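Pinza manual Careck para taller compartido

Tiempo de lectura: 2 min

La Careck es una pinza de mano de dos dedos paralelos, pensada para quien monta su propio brazo en casa o en un taller compartido y quiere probar agarres antes de atornillar nada a la muñeca del robot. Se acciona con un gatillo y lleva un soporte para cámara que mira hacia los dedos. La diseñó Charoen Thongdee en el taller Flomum, y Apinya Chantharasri mantiene los planos y la lista de piezas.

Se vende en kit, sin montar. También se puede pedir solo el juego de dedos, que sirve para las muñecas Guo y Pramberg con el adaptador correspondiente.

Qué incluye el kit
- Cuerpo con gatillo y muelle de retorno
- Dos dedos negros en acabado mate
- Dos soportes de dedo con inserto roscado
- Soporte de cámara
- Bolsa de tornillería (53 piezas)
- Llave allen y plantilla de montaje en papel

Datos
Apertura: hasta 100 mm
Montaje: 40 minutos
Versión de los planos: 7
Color: negro

Uso en mesa

Para las primeras pruebas conviene una mesa despejada en la zona de trabajo y objetos de formas distintas. Los peluches son buenos para empezar, ceden al apretar y permiten practicar el recorrido del gatillo. Las piezas rígidas de borde bajo, como una bandeja, piden acercarse con más cuidado y bajar los dedos casi hasta la superficie. 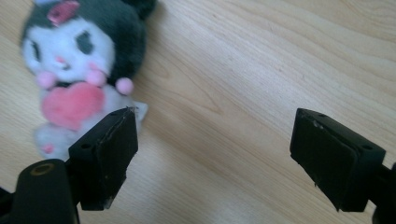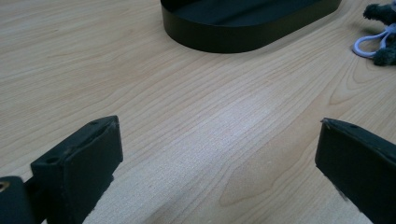 Dedos abiertos sobre la mesa de madera clara, sin nada agarrado.

Montaje

Los soportes van primero. Se presentan en el cuerpo, se aprietan a mano y se comprueba que ambos corren sin roce antes de dar el apriete final. Después se fijan los dedos con la cara plana hacia dentro. Si al cerrar queda luz por un lado, hay que aflojar el dedo, cerrar la pinza del todo y volver a apretar en esa posición.

El soporte de cámara se coloca al final. Los dos dedos deben verse en la parte baja de la imagen con la pinza abierta. La cámara no está incluida.

Mantenimiento

Los cantos de los dedos se rayan con el uso y no hace falta cambiarlos por eso. Sí conviene revisar la tornillería cada pocas sesiones y limpiar las guías con un paño seco. No usar aceite.

Los dedos de repuesto se venden por pares. Los de la versión anterior de los planos no encajan en estos soportes.

Disponibilidad

Los kits se preparan por tandas. La próxima sale en mayo y las reservas se hacen por correo al taller, indicando si se necesita adaptador Guo o Pramberg. Recogida en Flomum o envío con portes a cargo del comprador.

Ficha actualizada el 1 mar 2022.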